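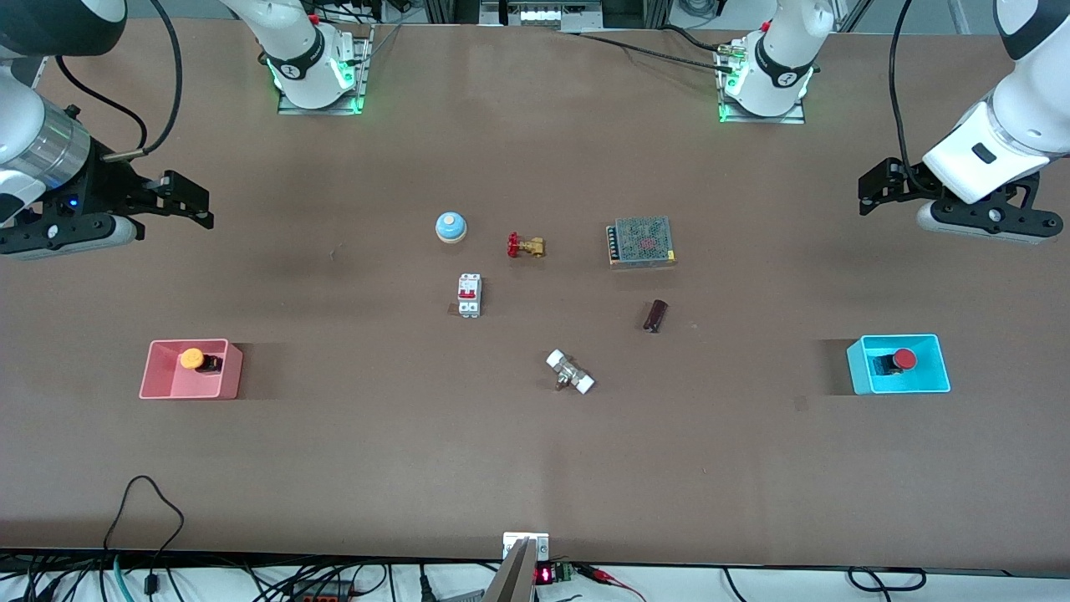 Home > Diary > Workshop > Older entries

September 2024

Up early and out to the bench before breakfast. I had told Rosaura I would finally go through the bits from the Hitthorpe house, and there are more of them than I remembered. The brass gate valve with the red handwheel is a good one and I want to keep it. Teófilo says the thread is an odd size and I will never find a pipe for it. We will see.

The service bell is going to Charmaine for her front counter – she asked for it back in March and I forgot. Light blue top, cream base. It needs a wipe and nothing else.

The power supply I am less sure of. Duván wants it for his lamp project, but I would like Jhair to test it first. Same with the little circuit breaker, the white one with the red switch. I don't trust secondhand electrical parts and I told them both so.

Had lunch at 2. Soup again. Drove to Oravec for shelf brackets and came home with the wrong ones, so the shelf waits. Paid 17 for them and lost the receipt.

Rain after supper. Wrote the labels at the kitchen table – one for Charmaine, one for Duván with a question mark on it. Must call Teófilo about the valve.

Print this entry | E-mail this entry

This site uses cookies. By continuing to read you accept their use. OK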